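4. Trying the Skimatden hand grip against the Elach

Last changed Feb 8, 2019

If you've got this far, both grippers are charged and the Pálfi controller is talking to your laptop. Well done, that was the dull bit! Now for the part I like, where you pick things up and find out which gripper suits your job.

You'll need a clear bit of desk, a soft cloth, a small box and something awkward (I use a bunch of keys).

1. Switch on the Pálfi and wait for the green light. Mine takes 20 seconds, so don't start jabbing buttons.

2. Plug in the Skimatden first. It's the lighter one, and I find it kinder on the wrist while you're learning.

3. Open the Wastance software, go to Compare, and make a new sheet. Call the first column something you'll recognise next month. I've got a whole folder of sheets from December called "test" and I couldn't tell you what's in any of them.

4. Set the closing force to 20 and the camera delay to 2.

Caution: keep your fingers out of the jaws when you change the force. The gripper closes fully once to find its zero, and it doesn't wait for you.

5. Pick up the box, move it across the desk and put it down. Do the same with the keys, then the cloth. Go at the speed you'd use if you were tidying up.

Note: cloth is where the two really part ways. Hard things tell you very little (they both manage a box), but a bit of fabric will fold, slide or bunch up on you, and you'll soon see how much you rely on the camera view.
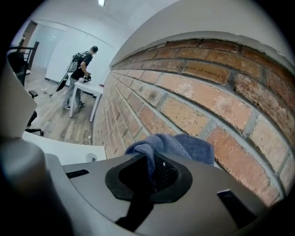 6. Press Save before you unplug anything. The sheet holds 100 grips, and after that it starts writing over the oldest ones without so much as a beep.

7. Swap to the Elach and go through step 5 again with the same three things, in the same order. Leave the force where it was, even if it feels a touch weak.

Note: if the picture freezes during the swap, set the port number back to 2000 and restart the Pálfi. I have to do this most mornings.

Once both columns are filled in, go on to section 5 for setting the jaw width.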